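I have given up on the tumble dryer. It was a Ralico, it lasted 13 years, and the repair was quoted at more than I paid for it.

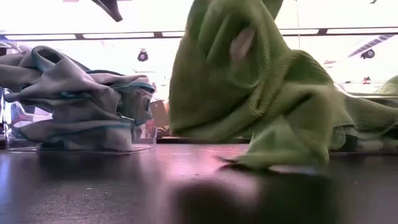 Dondden, May

So everything goes on the line now. Towels are the slow ones. I peg them by the short edge, give them a good shake first and leave a gap between each. Bringing them in before the dew helps more than anything. They come out stiffer than they used to, and I have got used to that. 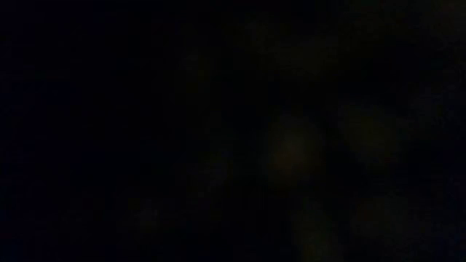 The pegs matter too. I bought a bag of 20 from Workwood and two have split. My neighbour swears by steel ones, which I may try next. The prop is still my mum's, notched at the top and a bit too short for double sheets.

Contact | © Teodoro Rivera | Back to top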